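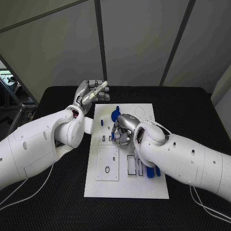
Início Textos Jogos Arquivo Contacto

Início > Textos > Jogos

Três meses de póquer online com um limite de 240 euros

Em novembro decidi pôr um teto ao que gastava em póquer online: 240 euros até ao fim de fevereiro, e depois fazia contas. Fevereiro acabou, as contas estão feitas e deixo-as por escrito, até para me obrigar a olhar para elas.

Abri conta em duas salas, a Skuvus e a Bridero. Na Skuvus depositei 121 euros, em várias vezes, e o resto ficou para a Bridero. Não aceitei bónus de boas-vindas em nenhuma. Já o tinha feito noutros tempos, e passei semanas a jogar mais mãos do que queria só para libertar o dinheiro antes do prazo. Desta vez li as condições, vi que na Skuvus o bónus obrigava a acumular 600 pontos em mesas a dinheiro e deixei estar.

Joguei quase sempre torneios pequenos de uma mesa, com entradas entre um e cinco euros. Começava depois das nove da noite, quando os miúdos já dormiam, e parava antes da meia-noite. Houve exceções. Numa sexta-feira de janeiro fiquei até às três da manhã porque tinha perdido dois torneios seguidos logo de início e quis recuperar. Não recuperei. Perdi nessa noite 16 euros, o que parece pouco, mas foi o pior resultado de toda a experiência e foi também a noite em que joguei pior. Pagava apostas no river com par médio e sabia perfeitamente que estava batido.

O Keir Dow, que joga comigo ao vivo há anos, tinha-me dito para apontar tudo numa folha: data, entrada, lugar final, hora de início e hora de fim. Segui o conselho. A coluna das horas foi a que me ensinou mais. Nas sessões que começaram antes das dez tive um resultado ligeiramente positivo. Nas outras perdi quase sempre. A amostra é pequena e não prova grande coisa, mas chega para eu mudar o horário.

Quanto às salas em si, a Bridero tem melhor tráfego à noite e os torneios enchem depressa. A aplicação do telemóvel é fraca, os botões de aposta ficam demasiado juntos e uma vez subi quando queria pagar. A Skuvus é mais calma. Há noites em que se espera vinte minutos por uma mesa. Em compensação, o levantamento foi simples: pedi na segunda-feira de manhã e tinha o dinheiro na conta dois dias depois. Na Bridero pediram-me outra vez o comprovativo de morada, que eu já tinha enviado no registo, e o processo arrastou-se mais de uma semana. Escrevi ao apoio, responderam com uma mensagem automática, escrevi outra vez e ficou resolvido.

A Nkechi Fashola perguntou-me nos comentários do texto anterior se valia a pena usar um programa de estatísticas. Para o nível a que jogo, acho que não. Experimentei o Clamar no período gratuito e passei mais tempo a olhar para percentagens do que para as mesas. Quem joga várias mesas ao mesmo tempo terá outra opinião. Eu jogo uma, no máximo duas.

O saldo final: dos 240 euros sobraram-me 173. Perdi portanto 67 euros em três meses e pouco, menos do que gastava em jantares fora no mesmo período. Conto isto como despesa de lazer e não como investimento. Quem precisar desse dinheiro para outra coisa não deve depositá-lo.

Vou continuar com algumas alterações. Fecho a conta da Bridero, fico só com a Skuvus, baixo o limite mensal de depósito nas definições da conta e não começo nenhum torneio depois das dez. Também quero voltar ao jogo em casa da Jean Laing, que parou no verão e recomeça agora em março, com fichas velhas e entradas de cinco euros. O Euan Dow já confirmou. Falta saber se a Greer MacKinnon consegue trocar o turno.

Tenho ainda por escrever o texto sobre a fase final dos torneios de uma mesa, que prometi no outono. Está a meio.

Este site utiliza cookies para melhorar a sua experiência. Ao continuar a navegar, aceita a sua utilização. Aceitar | Saber mais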